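Home Projects Reports Partners Contact

Plovik Kitchen Handling Package – Progress Report to the Grirura Fund, April 2023
Prepared by Merle McKinnon
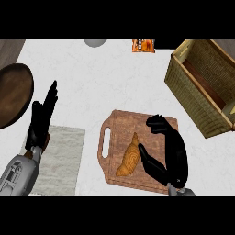

What does the Plovik package include for the price we quoted you?

The base package covers the control software, the simulated kitchen with its stock of household objects, and one year of support by email. Arms and hands are bought separately from Vandenberghe or from any other maker whose joint files we can read. The price has stayed the same as in the proposal.

First of all, thank you again for your patience over the winter. I know the last report was a thin one, and I promised Henrik Ruppert that this one would have more meat on it, so please bear with me if I go on a bit.

Most of our time since then has gone into the two-handed tasks. Picking things up with a single hand was already in decent shape, but a kitchen counter asks for more than that, and the people who tried the early version told us so quite plainly. We have now run 4000 simulated trials of the bakery set, which is the part of the package dealing with bread, pastry and other soft goods. Of the failed trials, 542 came down to finger placement, with the thumb closing too early or too low. That was a higher number than I had hoped for, but it did give us one clear thing to fix, and the new grasp planner (release 701 in our own numbering) was written with it in mind. We are repeating the full set with that release now, and I would like to wait for those results before saying how much it helps.

The object library has also grown, and I must say this has been the most enjoyable part of the work! Arnex did the modeling for us and was very good about changes, even when we sent the same basket back three times over the weave. Textures load faster than they did in September and the collision shapes fit the curved items much better.

Two things are behind. The user guide is only half written – my fault entirely – and the installer still needs a person who knows what they are doing. We would like to move 100 hours from the travel line to documentation, if you are comfortable with that. No extra money is needed.

Next we plan to put the bakery set in front of two outside labs and let them use it without us standing over their shoulders. Henrik has kindly offered to collect their comments and pass them on to you directly, good and bad. The spending sheet will follow under separate cover as usual, and I am glad to go over any of it by phone.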